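Heating and lighting a double-height room

The hall at Irkwood was refitted over four months, ending in May. Judora, a small building services practice, drew up the scheme for the cooling, the lighting and the upper-level railings. We spoke to the firm's lead designer at the site about what a tall room does to ordinary calculations.

Volume before area

The first drawings used a floor-area rule of thumb, and the designer threw them out. "Floor area tells you very little once there's a mezzanine," the designer said. "We worked from volume and from the glass. The glazing at the end is the biggest single load in the building by mid-afternoon."

The trees outside take off some of the solar gain in summer. The scheme gives them no credit. "Trees get pruned. You size for the bare case and accept that the unit will idle now and then."

The air conditioning unit sits in the ceiling, which puts it a long way above the people it serves. A wall-mounted unit was priced and dropped, as the pipe run would have crossed the landing. Condensate drains through a 37 mm void above the ceiling lining — tight, but enough for the pipe and its fall.

Light from a high ceiling

The recessed lights were the second difficulty. Irkwood had asked for domestic fittings, which the designer thought too weak at that height. The firm went up to roughly 2000 lumens each and narrowed the beam.

"A wide beam just lights the top of the walls. With white walls you get some of that back, but it arrives flat. I wanted it on the floor."

Bevan supplied the dimmers. Two were swapped in the first fortnight for a hum at low settings, and the replacements have been quiet.
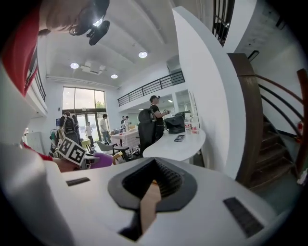
Railings and upkeep

The black metal railings came from Balum in sections, sized to go up the stairs by hand. Fixings are through the floor edge, with a cover plate over each. The designer would change one detail: the plates are painted, and the paint marks when a section is taken off for cleaning behind. "Powder coat next time. It was a saving of very little."

Filters are changed from a tower, twice a year. The lights are done on the same visit.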